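5.2 Sleeve intrusion at the finger joints

The most frequent fault in the second trial block had nothing to do with perception or planning. It came from clothing. Both humanoid units were run with fabric covers over the arms and legs, as the site operator at Fotinholm required for all equipment working near the public. The covers protect the cable runs and close off the larger pinch points at the elbow and knee. At the wrist, however, the cover ends close to the finger joints, and a small shift of the sleeve is enough to bring the cloth within reach of a closing hinge.

We define a sleeve intrusion as any event in which cover fabric enters a finger joint and changes the measured motor current by more than the threshold given in Section 3.4. Of the 600 handling cycles in the block, 11 met this definition. Five of these ended in a protective stop. In the other six the hand finished the commanded motion with a raised current and no alarm, and the event was found only when the logs were reviewed. We consider the second group to be the more serious one, as the controller continued to report a healthy hand.

The events were first noticed by Unnur Fogh during routine inspection, when she found a worn patch on the inside of one sleeve that matched the spacing of the finger joints. Logs from earlier cycles were then searched for the same current signature. The signature is a slow rise during closing, followed by a plateau that does not fall when the hand is commanded open. A hard object in the grasp gives a much steeper rise and releases cleanly, so the two cases can be separated after the fact with little difficulty. Separating them online is harder and is discussed below.

Posture was the main predictor. In normal bench work the forearm is close to level and the sleeve stays where it was fastened. In floor-level work the hand points down, and the cloth is free to slide toward the fingers under its own weight. The problem is worst when the second arm is brought in low beside a leg, where the clearance between its gripper housing and the limb is small and the planner tends to hold the hanging hand still while the other arm moves.
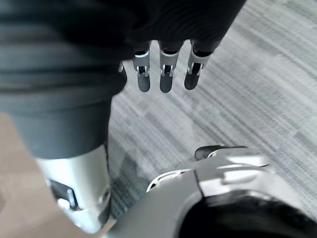
Figure 4. Wrist camera view during floor-level work. Three fingers of the hand hang below the fabric, with a limb segment at left and the gripper housing at lower right.

The holding phase matters because the position controller makes small corrections throughout it. Each correction moves the finger joints by a fraction of a degree. Bench tests by Deividas Rebane on a spare hand showed that this motion alone can draw loose cloth toward a hinge over a long hold. With the corrections disabled, the cloth did not migrate in any of 20 repeated holds. With the corrections enabled it did so in several, although the rate depended strongly on how the cuff had been fastened and we do not report it as a reliable figure.

Three causes were examined and set aside. Wear in the hinge was ruled out by measurement. A calibration error in the current sensors was ruled out by swapping the sensor boards between the two units, after which the events stayed with the sleeves. Contact with the carpet was considered for some time, as loose fibers were found in two joints during cleaning. The fiber events produce a short spike and clear within one or two closings – they do not show the plateau described above.

The existing safety function did not detect the fault reliably. The Orko hand controller compares current against a fixed limit chosen to protect the gearbox, and cloth in a joint usually stays well under that limit. Lowering it caused false stops on ordinary grasps. A second check was therefore added by Lovisa Skjelbred, which compares the current after an open command with a stored no-load value for the same joint angle. When replayed on the recorded data, this check flagged all 11 events. It also flagged one cycle that we could not classify, and that cycle has been left out of the count.

The check has a clear limitation. It can act only after the hand has been told to open, so a finger that is already bound will stay bound for the rest of the grasp. If the robot is holding a load, the safe response is not obvious. The current implementation freezes the arm, keeps the grasp and requests an operator. At Fotinholm an operator was always in the room. For unattended sites such as Kemgate this response would leave the robot holding its load for an unknown time, and we do not recommend it there without further work.

A mechanical change was made as well. The loose cuff was replaced with a shorter one fixed to a ring behind the wrist. The revised cover was fitted to both units on 12 January 2026, after the trial block had closed, so its effect is not included in the results of this section.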